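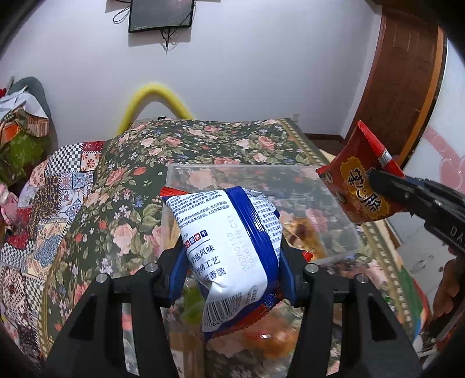
Two hand-held grippers over the storage box during a snack-sorting session, one on a white and blue bag, the other on a red packet of crisps.

Skadora widens its home demonstration set

Skadora has added soft packaging to the household tasks it records for training two-armed robots. The new sessions began in March and are held in ordinary bedrooms and kitchens, with the Jonthorpe workshop kept for calibration and repairs.

Each demonstrator works with a pair of hand-held grippers, one in each hand. The fingers open and close with the squeeze of the handle, and a camera on each unit records the view along the jaws. No robot arm is present. The position of each gripper is worked out afterwards from the video and the motion sensor, and the resulting path is replayed on the arms at Jonthorpe to check that it lies within their reach.

The first soft-packaging task is moving snack bags into and out of a clear plastic box. Bags were chosen after a run of poor results on the arms, which had been trained almost wholly on rigid cartons and tins. A sealed bag changes shape under the fingers, and its printed face folds so that the label cannot be relied on for finding the edges. Transparent boxes add a second difficulty: depth estimates tend to pass through the wall and settle on whatever is inside.

Demonstrators are asked to approach slowly, close until the bag stops slipping, and hold for a moment before lifting. Both hands may be in use at once, but the two grippers should not pull on the same bag unless the task sheet says so. A dropped bag is left in the recording and picked up again. Earlier practice was to discard such runs -- a mistake, in the view of the training group, as the arms then had no instance of recovery to learn from.

The set now holds 1954 accepted demonstrations, of which some 700 involve bags or packets. A further 18 were withdrawn when the clocks of the left and right units were found to have drifted apart. Firmware for the clock fault has been issued and should be installed before any further two-handed recording.

Schmieder is supplying replacement finger pads in a softer compound. Seven pairs of grippers have been fitted so far. Pads of the old and new types must not be mixed within a session, and the type should be entered in the session log before the first grasp.

Skuvent will run the next round of training on its own arms, using the same recordings with the gripper width rescaled. Results on bags will be reported separately from those on cartons. Sites wishing to borrow a pair of grippers for the coming round should apply to the Jonthorpe workshop, stating the rooms available and whether the floor is carpeted.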